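Stusville library starts lending homemade board games

January 26, 2021

Stusville Public Library has added a shelf of homemade tabletop games to its lending collection, and residents are being asked to send in their own.

The project began in December, when the library put out a call for games that can be made from paper, tape and whatever is in the kitchen drawer. Rajitha Jayasinghe, who runs the children's desk, said the store-bought games were all out on loan by then and the waiting list kept growing.

"People wanted something to do at the table after supper," Jayasinghe said. "A grid and a few pieces will get you a long way."

Each game goes out in a flat envelope with a rule sheet and can be kept for 3 weeks. The library has set aside $300 for card stock, tape and envelopes. 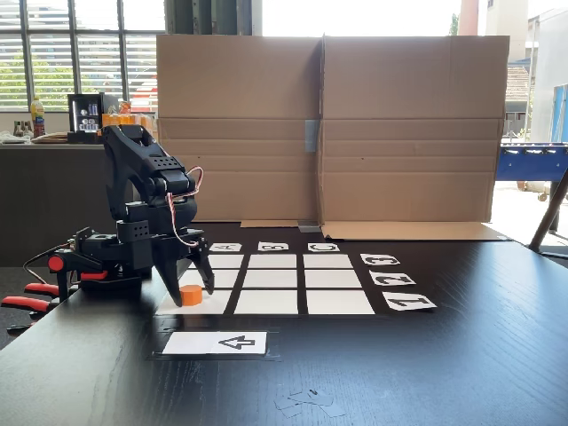 A nine-square grid of white paper and black tape, with lettered columns, numbered rows and an orange playing piece on one of the front squares.

The grid games have been the most requested so far. Players call out a square by its letter and number, so two households can play the same game over the phone — each side keeps its own board and moves the pieces for both.

Toon Martens of Tinden Street submitted a version with a longer rule sheet, including a variation in which a piece may not return to the square it just left. He said his grandchildren wrote most of it.

Entries can be dropped in the book return at 989 Seltarholm Avenue. Games should fit in a large envelope when folded and should not include glass or batteries. Names and phone numbers go on the back of the rule sheet.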